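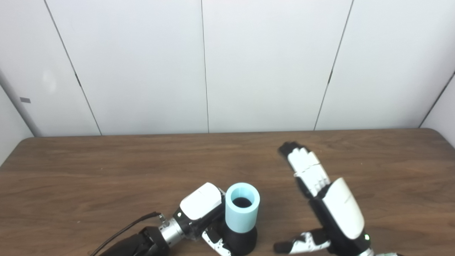 # Re: [夹持器选型] 五指手 vs. 二指夹爪：杯子这一关

各位好，

附图是左手贴住蓝杯子、右手张开的那个姿势，头部视角。接着 Kerttu 上周的问题往下说，我把她的原信留在中间，方便刚加进列表的同学看上下文。先讲结论性的感受：这双手比我预想的好玩太多了！我原本打算试一个下午就换回二指夹爪，结果连着占了三天台子，Jouko 都来问我什么时候让位。

> Kerttu Riihimäki 写道（3月13日，星期二）：
>
> 我看了你们在 Seppälä 项目里的计划，有几个地方想先弄清楚再决定要不要跟。
>
> 1. 杯子这类圆柱件，二指夹爪加软指垫已经能拿得很稳，换成五指手到底多了什么？我们这边 Ranell 夹爪用了很久，维护成本几乎为零。
>
> 2. 手这么大，头部相机看下去会不会把物体挡住？如果挡得厉害，是不是非得加腕部相机？
>
> 3. 控制频率你们打算跑多少？我听 Aarne 说过 1000 Hz，又听 Leena 说 500 Hz 就够，两个人都很有把握，我不知道该信谁。
>
> 4. 双手配合的时候，碰撞检测是谁在管？
>
> 不急，有空再回。如果有数据，哪怕是很粗的，也请贴出来。

Kerttu，问题都问在点子上，我一条一条来。

## 关于第 1 点：多出来的是什么

单说“把杯子从 A 拿到 B”，二指夹爪赢，没什么可争的。开合一个自由度，接近方向对了就成，程序短，出错也容易看懂。我用 Ranell 夹爪和五指手各跑了 30 次同样的抓放，二指夹爪全部成功，五指手掉了几次，都是拇指还没到位、其他手指先把杯子推歪了。

可一旦任务变成“扶住，再让另一只手来接”，情况就完全不同。五指手可以不夹紧，只用手指侧面贴着杯子，给它一个靠山，另一只手慢慢过来调整角度。杯子往哪边偏，手指就在哪边顺一点。二指夹爪做同样的事，要么夹死，要么松开，中间那段很难受（我试过用力控模拟“半夹”，调参调到晚上，效果还是一抖一抖的）。

还有一个小收获：手指弯曲的初始姿态特别重要。我一开始让左手五指从全张开状态去靠杯子，指尖总是先碰到，一碰杯子就跑。后来改成先把手指弯到大半，再整只手平移过去，让指节去贴，稳定得多。Ville 说他以前在 Kinden 调三指手的时候也是这么干的，只是没写下来。Ville，求你写下来！

## 关于第 2 点：遮挡

看附图就能明白一部分。头部相机往下看，杯口和杯子里面的暗处都看得见，杯口那一圈轮廓对位姿估计很有帮助。麻烦在下半截：左手的手指绕在底部旁边，接触发生在哪里，光靠这个视角判断不准。左手手背的白色外壳也很占地方，手腕再转一点，杯身就该被盖住了。

所以我的答案是：做接近和粗定位，头部相机一台够用；做接触阶段，我很想要腕部相机。Leena 手上有两台小的，接口能对上，支架得另外打印。我们还没装，所以这里只是判断，没有对比数据。

另外提醒一件事：手背外壳是亮面的，灯光打上去会有高光。我们的分割模型偶尔会把高光边缘当成物体边缘，特别是外壳和杯子挨得近的时候。我把白色外壳的样本在训练集里多加了一些，误检少了，但还没有消失。如果谁试过给外壳贴哑光膜，请告诉我散热有没有受影响。

桌面我倒是越用越喜欢。木纹看着花，我本来担心会干扰深度，结果有纹理的桌面反而让双目匹配更踏实。后面的白墙板才是麻烦，大片哑光白，只有几条竖缝能给特征点，深度图在那里经常破洞。好在物体都在桌上，裁掉上半部分就行。

## 关于第 3 点：1000 还是 500

Aarne 和 Leena 都没说错，他们说的是两层东西。

- 关节力矩内环：1000 Hz。降到 500 Hz 也能动，但手指轻贴杯壁的时候能听到细细的嗡声，电流曲线上也有毛刺。
- 手指目标位置的下发：500 Hz 绰绰有余。我试着把这一层也提到 1000 Hz，除了 CPU 占用上去，看不出任何好处。
- 视觉：30 Hz，和其他两层异步，中间用插值接起来。

控制器换过一次。最早用的是 Jumex 那块板子，单手没问题，两只手一起上总线就开始丢包，而且丢得很没规律，我花了半天才想到去看总线负载。现在左右手各走一条总线，时间戳在主机上对齐，到目前为止干干净净。要是你们也打算双手一起跑，我建议一上来就分开，别学我。

## 关于第 4 点：双手碰撞

目前是上层规划器管。每只手用一组胶囊体近似，手指分段，手掌一个大的。问题是手指一张开，胶囊体就鼓得很大，规划器会觉得两只手中间根本没有路。右手张开去接杯子的时候，它经常直接报无解，其实空间明明还在。

我现在的做法有点土：接触阶段把手指的安全距离单独调小，手掌和手腕保持原来的值，同时把力矩上限压低。这样就算真碰上了，也只是轻轻一顶。Jouko 觉得应该改用网格模型来算距离，我同意方向，但担心算不过来。他答应先拿录下来的轨迹离线跑一遍，看看耗时。

左手那根黑色的细线缆也要算进去。它在前臂上面拱成一个弧，模型里没有它，规划器当然不知道要躲。我临时加了一个粗胶囊体把它罩住，丑，但有效。想要更好的走线方案的话，我洗耳恭听。

## 接下来想试的

杯子这一项我还想再磨一磨，主要是交接：左手扶、右手接、左手撤。难点在撤的那一下，撤快了杯子晃，撤慢了两只手会互相较劲。我想用右手指尖的力读数来触发左手松开，阈值先随便给一个，再慢慢扫。

同一套动作我也会用两个 Ranell 夹爪做一遍，免得比较不公平。Kerttu，夹爪的软指垫你们用的是哪种硬度？我这边只有偏硬的，拿硬垫去比，对二指方案有点欺负人。

录制数据和参数文件都在 Seppälä 的共享目录里，文件夹按日期排。参数文件里注释很乱，有些是我半夜写的，看不懂直接问我。抓放那 30 次的记录也在，包括掉杯子的那几次，我建议先看掉的，比成功的有意思。

有谁手头有别的五指手或者三指手，愿意拿同样的杯子任务跑一遍吗？动作脚本我可以改成不依赖具体手型的版本，大概需要一点时间，但有人要用我就有动力！

祝顺利，
Mäkelä 的隔壁工位

P.S. Aarne，你借走的力传感器校准块，交接实验要用，方便的时候放回柜子第二层。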